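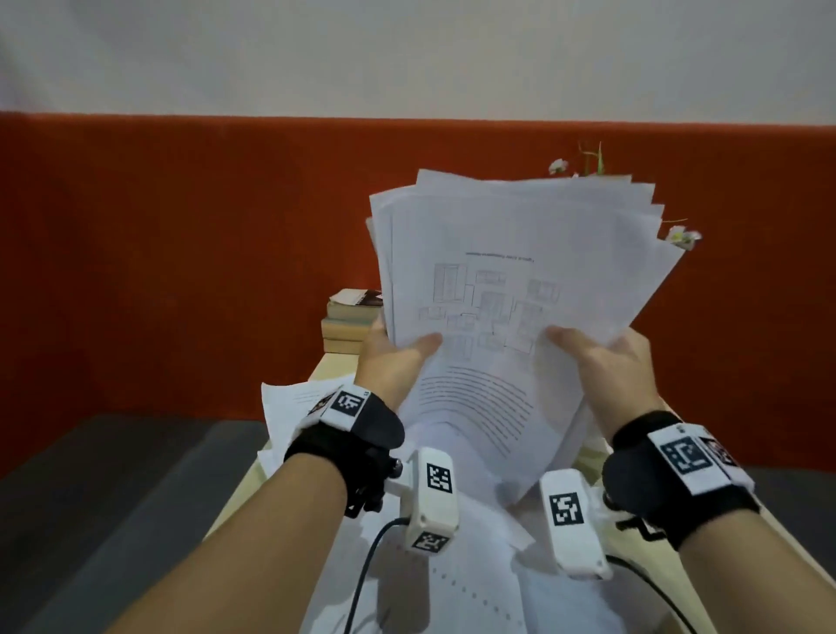

Stack held up in both hands, edges not aligned. Wrist straps and both white modules on.

Lotunance project notebook
Sat 3 June, Rutkowska room

Paper task, first proper session. Damian Wieczorek and I were in from the morning. The rest of the club was on the drivetrain build next door, so we had the table to ourselves until lunch.

The job for the demo is still what we agreed in April: the two-arm rig picks up an untidy stack of paper, squares it and sets it down. Before we write anything for the arms we want human demonstrations to compare against, with wrist poses taken off the markers and the head view kept alongside. I wore the straps and handled paper. Damian ran the laptop and called the starts.

Target for the day was 15 usable takes. Got 10.

Setup notes
Straps go on before the modules. Did it the other way first and had to take the left one off again to get it snug. They need to be firm enough that the tag doesn't roll when the thumb comes across the page, but not so firm you start holding your wrist stiff. If the wrist is stiff the demonstration is no good to us.

Cables come off the bottom of the modules and down toward the wearer. Leave slack. I had the right one short for the first take and could feel it every time I lifted.

Paper is old project reports, printed one side mostly, all A4. I'd wanted blank sheets but Damian argued for printed ones and he was right. A front page with a figure on it is much easier to follow from one moment to the next than plain white. Upside down doesn't matter for this.

Pages get shuffled between takes and turned whichever way. We said we'd do a set where the stack is badly splayed before it's lifted and a set where it's nearly square. Only got to the splayed ones.

What went wrong
Motion blur, mostly. When I bring the stack up quickly, the bottom of the front page smears and the page edges behind it go soft. The tags on the straps hold up better than the paper does. Damian thinks we can live with it if the fast part of the lift is short. I'd sooner slow down a bit and see if the motion still looks natural.

The other problem is the thumb. I move it without noticing. With the left thumb flat across the front page and the right one higher up, the stack hangs differently than when both are low on the edges, and the sheets at the back go off at their own angle.

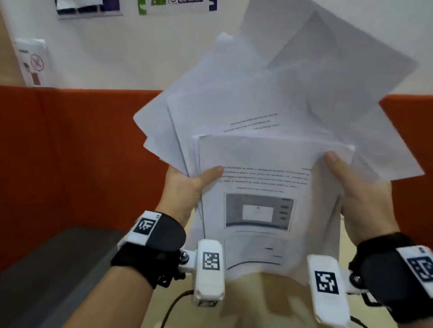 Grips
Wrote these down so we use the same words next time.

Low pinch: both hands at the lower corners, thumbs in front, fingers behind. Paper bends toward you where you're pinching. Good for lifting, poor for squaring.

Side grip: hands on the left and right edges, thumbs on top. This is the one I'd copy for the arms. The stack can be let down onto its lower edge from here without changing hands.

Mixed: one low, one high. Don't plan on it. It happens when the back sheets start to slide and you go after them.

Log the grip name with the take number from now on. We didn't today and I had to go back through them all.

Table
Loose sheets left lying about under the work are a nuisance to sort out later, as they look the same as the stack. I'd clear them between takes. Books and the plant can stay at the far end - they give the head view something that doesn't move. Same for the water bottle, provided whoever owns it leaves it alone.
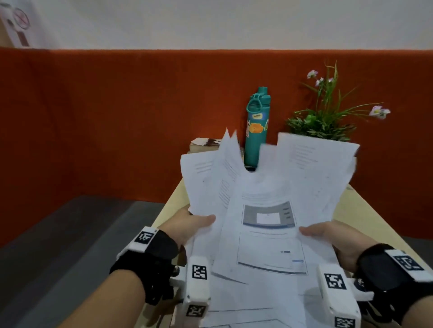 Afternoon notes. Reading time: 2 min

Moved over to checking pose data. Take 213 in the Fukitton log is the cleanest (numbering carries on from the bench tests, we haven't done that many paper takes). Both wrists tracked right through the lift, with one short gap on the right where I'd turned the hand so the tag faced away. Filled it by interpolation and flagged it.

Two takes thrown out. One was my fault, started before the call. The other had the left strap slipping down toward the hand, and the offset drifts the whole way through. Could probably be corrected but I'm not spending an evening on it.

Damian plotted the distance between the wrists against time for the good ones. You can see the squaring taps clearly, a row of small dips. What we'd guessed for tap spacing in the Nadum simulation is too even. In mine the first tap is big and the later ones get smaller and closer together. He'll put that shape in and leave the grip force alone for now.

We also talked about whether to track the front page itself. Pages with a list on them might work, since the rows give you a lot of straight lines to fit. The screenshot appendix from the clinic booking report has a contents page like that, numbers down one side and page numbers down the other. Curl is the trouble. On the right side, where the sheets come apart, the page isn't close to flat and a flat fit will be wrong.
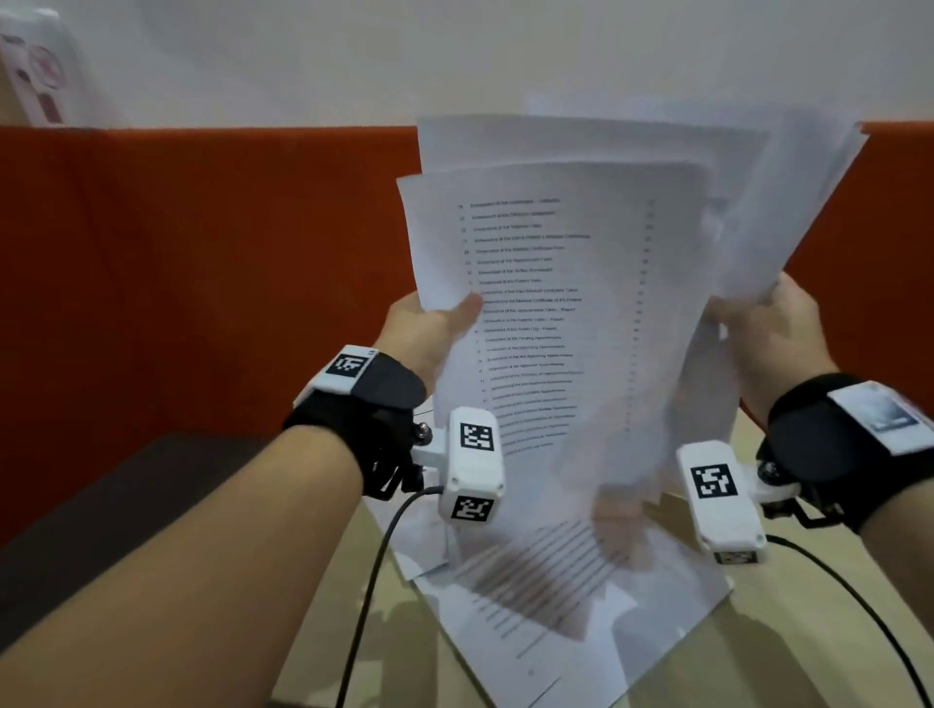 Contents page to the front. Right-hand edges splayed.

To do
- Nearly-square set, five more takes minimum
- Mark strap position on the wearer's wrist with tape so it goes back to the same spot
- Me: try slower lifts, compare blur
- Damian: new tap shape into the simulation, send me the plots
- Find out if someone else can wear the straps for a set. All of this is my hands so far
- Charge the laptop the night before

Packed up at four. Straps are in the grey tub with the cables coiled separately, please keep them that way.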